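Hanging vs folding T-shirts, where does everyone stand?

sabina_s
Posted 19th August

Right, I've finally had enough of the drawer. Every morning I pull one T-shirt out and the whole pile comes with it, so I'm thinking of getting a freestanding rail and hanging the lot. Has anyone gone all in on hangers? I've been eyeing up the Reltero one, which says it takes 8 kilos, but I do own a LOT of denim.

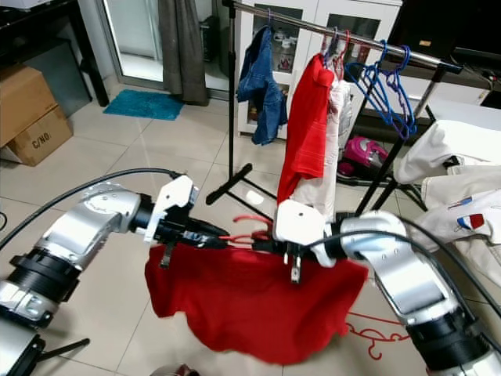
My problem is necklines. I shove the hanger in from the top because I'm lazy and then wonder why everything goes baggy round the collar. I do like a rail with a few colours of hanger on it, blue ones and a purple one and so on, and a denim jacket looks much better hanging up than squashed on a shelf. But are cheap plastic hangers ok for T-shirts, or will I get those daft shoulder bumps?

Hauke R
In from the bottom hem, always. Bumps come from hanging things up damp. I've used plastic ones since March and no bumps at all.

wolfram_n
Sorry, disagree with all of this. Knits and jersey should be folded, full stop. Gravity wins in the end. Jackets and proper shirts on the rail, T-shirts in the drawer, filed upright so you can see each one.

sabina_s
Wolfram I've tried filing them!! They flop over the minute I take two out. And I never get that far anyway, I tip the wash out on the table and it sits there in a heap till teatime. 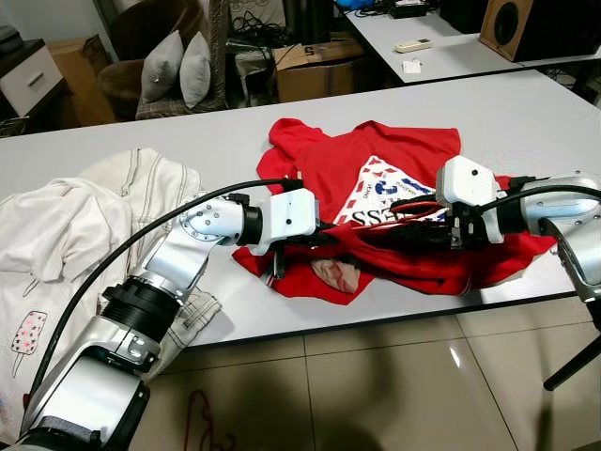
Then I lose patience and roll everything up into sausages, and we're back to the drawer of doom.

Iida K
Sausages are fine! I roll all mine. Sleeves in first, then roll from the bottom.

wolfram_n
Rolling creases the print. I'm not budging on that one.

Hauke R
Not if you turn them inside out it doesn't.

sabina_s
Ok so that's one hang, one fold, one roll. Very helpful, thanks all. Anyone got the Reltero rail though? Does it wobble?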